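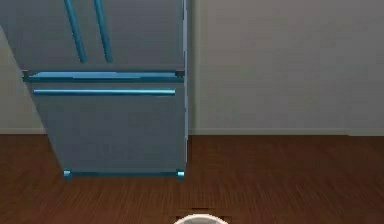

Jaqueline Alvarado
Recording Secretary, Prellside Neighborhood Association

Minutes of the regular meeting, July 2018
Held in the side room at Rosales Hall, Adombridge

Chair: Braulio Cortés
Minutes: Jaqueline Alvarado
Attendance: 30 residents signed in. Apologies were received from the city housing office, which sent a written update instead.

1. Minutes of the last meeting
Accepted with one correction. The alley behind the old Drundex warehouse was listed as closed at night. It is open, but the gate at the north end is kept shut.

2. Vacant houses on Prellside Row
Most of the evening went on this item. Braulio read out the update from the housing office. The city now lists 44 houses in the neighborhood as vacant, and seven of those have been boarded up since March. Owners have been written to. Where there is no answer, the city can secure the building itself and bill the owner, but the update gave no dates for this.

Several residents from the lower end of the Row said that boards on the back windows keep getting pulled off and the city only checks the fronts. One resident has called in the same house over and over and gets a new reference number each time. Another said people are getting in through the basement doors – she hears them at night through the party wall and does not want to go out and look.

There was some disagreement about whether the association should board up windows on its own. Those in favor said plywood is cheap and waiting has not worked. Those against said it is trespassing without the owner's permission, whatever the reason. Braulio said he would not put it to a vote until he had an answer from the city on the legal side.

Agreed: Braulio to ask the housing office for inspections of the rear of each boarded property, and for a single reference number per address. He will also ask about owner permission forms.

3. Dumping in the alleys
The pile by the Drundex gate was cleared in the spring and is back. It is mostly mattresses, tires and bagged trash. Residents on that side are worried about fire in the dry weather, with wooden fences on both sides of the alley.

The city will remove up to two truckloads per request. Requests have to come from an address next to the pile. A resident whose yard backs onto the gate offered to put hers down.

It was asked whether a camera could be put up. The chair said this had been raised before and the answer was that the pole belongs to the power company. He will ask again, in writing this time.

Agreed: removal request to go in this week. Jaqueline to send the form around to anyone else who lives beside a pile.

4. Street lights
Lights are still out on the corner by the bus stop and along the steps down to Rosales Hall. The bus stop light was fixed once and went out again the same week. People coming off the late bus are using their phones to see the steps.

A man from the top of the Row asked why the lights outside the empty houses work fine when the ones people need do not. No answer was available.

Agreed: Jaqueline to report both locations again and to note that the steps have no handrail on the left side going down.

5. Speed of traffic
The request for a speed hump was turned down. The letter says the street is too short. Residents felt the count was done at the wrong time of day, while school was out. The association can ask for a new count after classes start again. Left on the agenda for the fall.

6. Fire hydrant, lower Row
Cars are being parked across the hydrant most evenings. The curb paint has worn off. Braulio has spoken to the fire station and they have asked the city to repaint it. Until then residents are asked to leave the space clear and to tell visitors.

7. Any other business
The hall needs the room back on time from now on, as another group has it after us. Stacked chairs go along the back wall – please do not block the side door with them.

A set of keys was left behind after the last meeting. They are in the hall office.

One resident asked for the minutes to be posted at the laundromat as well as online. Jaqueline will drop off a copy.

Next meeting: same room and start time. The vacant houses item will be taken first, and Braulio will bring the reply from the housing office if there is one by then.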